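The bed is not a table

For many years I used my bed as a second table. In the evening I came home to Warkow with my bag, my jacket and my papers, and everything landed on the sheet. Then at eleven o'clock, very tired, I moved it all to the chair, and in the morning I moved it from the chair back to the bed. I think many people live like this and they don't talk about it.

In August I decided to change this habit, and I want to write down how it goes, mostly for myself. My English is better when I write every week, so this blog has also this purpose.

The first thing I learned is that clothes are the biggest problem. A shirt that I wore for two hours is not dirty, but I don't want to put it back in the closet with the clean ones. So it stays on the bed. My mother had a hook behind the door for such shirts and I never understood why until now. I bought a set of hooks from the hardware store in Penport and I use two of them every day.

When the shirt is clean I try to fold it immediately. I lay it on the bed, pull the corners to the sides so that the folds go away, and only after that I fold. A thin fabric is more difficult than a thick one, it moves always back to where it was.

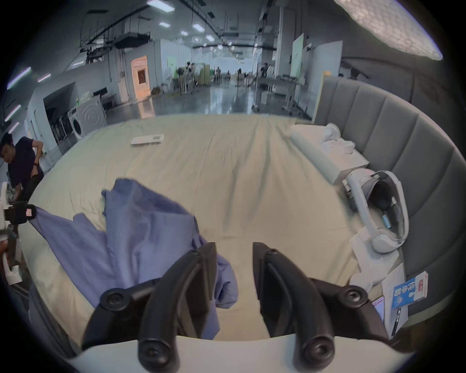 The pillow I always leave for the end. Before, I made the pillow first, because it looks nice and I felt that I did something, but then I put clothes on top of it and had to do it again. Now the order is clothes, then small things, then paper, then pillow. Old tissues and paper go straight into the trash and I don't think about them.

Small things are a separate story. Every small thing in my home comes to the bed sooner or later: chargers, cables, glasses, the remote control. The remote is the worst, I sit down on it or it falls behind the headboard. In the old apartment I had a headboard from Silum with a gap behind it, and when I moved out I found there 21 objects. I made a list, I still have it. Most were pens and hair ties, but there was also a key that I paid to replace the year before.

Now I keep one box for the small things. It doesn't have a lid, this is important for me, since with a lid I would not use it. In the evening I take the box, go one time around the bed, and put in what I find. Cables I roll first around my hand, loosely, because a cable that is rolled too tight gets broken near the plug (I lost two this way).
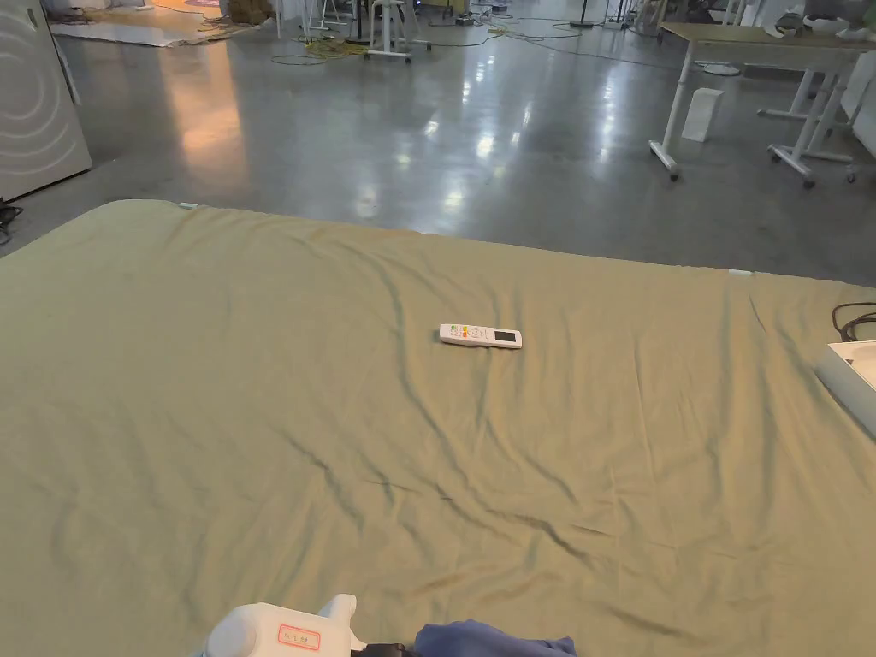 About the sheet I have also some opinions. A fitted sheet should be easy but mine never stays. The elastic gets tired after a year of washing and then one corner jumps off in the night, always the same one. A reader wrote me that she uses clips and I was doubtful, I thought it will look like an office. I tried it, and it is fine. With clips the sheet still has wrinkles, of course, but it doesn't travel. I stopped to iron sheets a long time ago and I don't plan to start again.

For the color I can say only that dark sheets show dust and light sheets show coffee. I have both and I change them on Tuesday, when the washing machine in our building is free.

The whole evening round takes me 300 seconds now, I measured it with the kitchen timer. At the beginning it was 420. I was proud about this difference for some days, and then I had guests and there were five coats on the bed until midnight.

Next time I want to write about the drawer under the bed, which I bought from Dobson and which doesn't close completely. If somebody has the same drawer and knows how to adjust the left rail, please write me in the comments. The instructions have only drawings and I have looked at them from all sides.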